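Keeping a wooden table nice

My grandmother washed her table every evening with so much water that the joints became loose after some years. I have learned to do it drier, and I write here what works in our kitchen.

For daily cleaning, take a cotton cloth, wring it very well and wipe along the grain. Then go over once more with a dry cloth. Washing-up liquid is fine, but only a few drops in the bowl.

White rings from cups are usually sitting in the wax or varnish and not in the wood. Lay a folded tea towel on the ring and press with a warm iron for 8 seconds, without steam. Lift, look, and repeat if it is still there. Kgomotso Swanepoel, my neighbour, uses a little mayonnaise overnight for the same thing. It smells, but her table is beautiful.

Ink is more difficult. Try first with a white rubber, then with a drop of spirit on a cotton bud, and test it under the table before.

Oiled tables want new oil two times a year. I do mine in August, when the windows can stay open, and again after the winter. Rub thin, wait twenty minutes and take away everything that the wood did not drink. Oily rags must dry flat outside, never in a ball, as they can catch fire by themselves.

Small scratches on an oiled top I sand by hand with fine paper, always with the grain, and then oil the whole board so there is no patch.

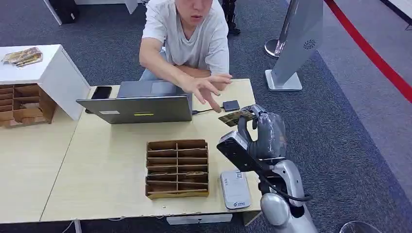 Can I use olive oil from the kitchen for the table?
Better not. It never hardens, it becomes sticky and after some months it smells old. Buy linseed or a proper table oil.

Crumbs in the gap between two boards come out with a wooden toothpick. A knife makes the gap wider.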